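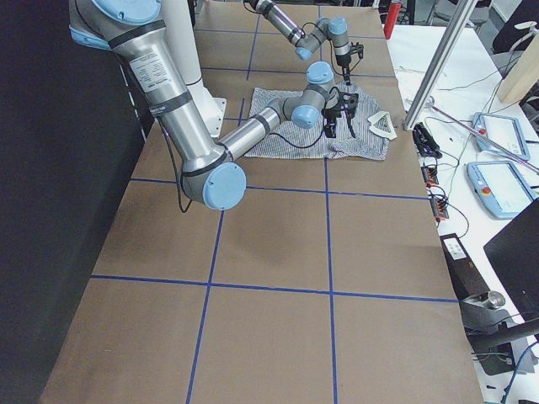 Bench layout: brown paper cover, blue tape grid.

This site uses cookies to keep you signed in and to remember your reading position. Accept / Manage settings

Small Equipment Maintenance, Unit 4
Handout: Cordless and Corded Hedge Trimmers, Blade Care and Adjustment
Instructor: Crescencio Villanueva

4.1 Scope

These notes cover double-sided reciprocating blades on household and light commercial hedge trimmers. Single-sided blades follow the same procedure except where marked. Pole trimmers with a tilting head are in Unit 5. Gasoline engines are in Unit 7, and nothing in this handout replaces the fuel and ignition notes given there.

Two machines are used for the practical work: the Volard corded trimmer and the Roka cordless trimmer. Both are in the course inventory. If you bring your own machine, bring the manual with it. Clearances and torque values differ between makers, and the values below apply to the course machines only.

4.2 How the blade assembly works

The motor turns a pinion, which drives a larger gear. Two eccentric lobes on that gear sit inside rings at the root of each blade. As the gear turns, the lobes push one blade forward while pulling the other back. The lobes are set 180 degrees apart so that most of the vibration cancels. Some always remains, and a worn lobe or ring makes it noticeably worse.

The blades slide against each other and against a stiff support bar. Shouldered bolts pass through slots in both blades and are held by locknuts. The bolt shoulder sets the running gap. If the gap is too wide, twigs fold between the teeth and are chewed. If it is too narrow, the blades run hot and the motor labors.

Tooth spacing limits the thickness of branch the machine can take. It does not tell you whether the motor has enough torque to cut that branch. A machine with wide tooth spacing and a weak motor will stall on hardwood well below its stated capacity.

4.3 Before any work on the blades

Corded machines: unplug at the wall and lay the plug where you can see it. Cordless machines: remove the battery and place it away from the machine. The switch lock is not a means of isolation. Wear cut-resistant gloves whenever the blade cover is off, including during cleaning. After heavy use, let the gear housing cool for 30 minutes before opening it.

4.4 Cleaning

Sap is the most common cause of a slow or hot blade. It dries to a hard film and holds grit against the sliding faces.

Brush off loose leaves with a stiff nylon brush. Apply resin solvent along the full length of the blade and leave it for the time printed on the container. Wipe from the root toward the tip, one side and then the other. Do not use a pressure washer or a hose. Water driven past the felt seal at the root of the blade ends up in the gear grease.

Dry the blade fully, then apply a thin film of light machine oil. Run the machine for a few seconds to spread the oil and wipe off the excess. Isolate the machine again before you wipe. Most of the minor cuts recorded in this course have happened at that step.

4.5 Setting the blade gap

Start with the bolt nearest the housing and work toward the tip.

1. Hold the bolt head with a hex key and loosen the locknut one full turn.
2. Tighten the bolt gently until it seats. Do not force it.
3. Back the bolt off by a quarter turn.
4. Hold the bolt still and tighten the locknut.
5. Check that the washer under the bolt head can be turned with a fingertip. If it cannot, the gap is too small.

Repeat for each bolt. Oil the blade and run the machine for one minute without load. Isolate it and check the temperature of the support bar with a contact thermometer. On the Volard, a reading above 108 degrees Fahrenheit after one minute means at least one bolt is too tight. The Roka normally settles at roughly 93 degrees in a room at ordinary temperature.

Locknuts with nylon inserts lose grip each time they are removed. Replace them once they can be spun down by hand.

4.6 Sharpening

Sharpen when cut ends look torn or when the machine begins to push branches aside. Use a flat fine file or a diamond file. Move the blades by hand, with the machine isolated, until the teeth are offset and the cutting edges are exposed.

File in one direction only, away from the body of the tooth, keeping to the original bevel. Give every tooth the same number of strokes. Do not file the flat sliding face except to remove the burr, and for that use one light pass with a fine stone held dead flat. Material removed from the sliding face opens the gap at that tooth and cannot be put back.

A bent tooth may be straightened once. If it is cracked at the root, or has been straightened before, replace the blade set. Upper and lower blades are always replaced as a pair.

4.7 Grease

Open the gear housing once a season, or sooner if the sound changes. Old grease that is dark but smooth can be topped up. If it contains metal flakes, wash the housing out and inspect the lobes and rings for scoring. Fill the gear space by about half. Overfilling raises the temperature and pushes grease out past the felt seal onto the blade.

4.8 Storage

Clean and oil the blade and fit the cover. Hang the machine or lay it flat. Standing it on the tip bends the support bar over time. Store lithium batteries partly charged, indoors, off the charger.

4.9 Practical task

Work in pairs. Clean, gap and oil one trimmer, then enter the bar temperature on the record sheet with the machine name. Dull blade sets for filing practice are in the drawer marked Vusitz. The August intake should use the older record sheet, which has a separate column for each bolt.

Reading: Oláh, workshop notes, chapter 2, sections on sliding blades and eccentric drives.

Related handouts
Unit 3: Lawn Mower Blades, Balance and Mounting
Unit 5: Pole Trimmers and Pruning Saws
Unit 6: Battery Care for Outdoor Tools
Unit 7: Small Two-Stroke Engines

Comments (3)

tmarsh: Is the quarter turn the same for a single-sided blade? I couldn't find it marked anywhere.

C. Villanueva: Yes, same quarter turn. The bolts are shorter, so take care when seating them.

hedgerow_kit: My locknuts were spinning freely after the second adjustment. New ones fixed the rattle.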